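**Stedero two-finger gripper – long-term notes**
Part no. 3726, fits most small arms, sold singly or as a pair

I've been running a pair of these since April and I like them a lot more than I expected to! They replaced a set of Bronimance pinchers that were fine on boxes and hopeless on anything round (I lost a fair bit of shampoo finding that out).

What you get: the gripper, a cable, four bolts and a very thin leaflet. Fitting took me 30 minutes for the first one and a lot less for the second. The cable is stiff, so leave it a generous loop or it'll tug at the wrist when you turn.

- Weight: 900 g
- Power: from the arm, no extra box
- Works with: Tovix and Chin controllers

On the Chin controller it's smooth straight away. On the Tovix I had to turn the closing speed right down – the default is far too snappy for soft plastic. Once that was sorted I gave it 200 picks with mixed household bits and only had to step in when something flat was lying flush with the table. Flat things are still its weak spot, and I'd love a thinner fingertip as an option.

Bottles are where it shines. The long finger goes across the front, the body sits against the side, and you don't need to squeeze hard. 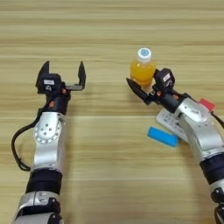
*Right gripper at the orange bottle, left one open.*

Spare fingers are sold separately. Buy a set with your first order, the postage is the same either way.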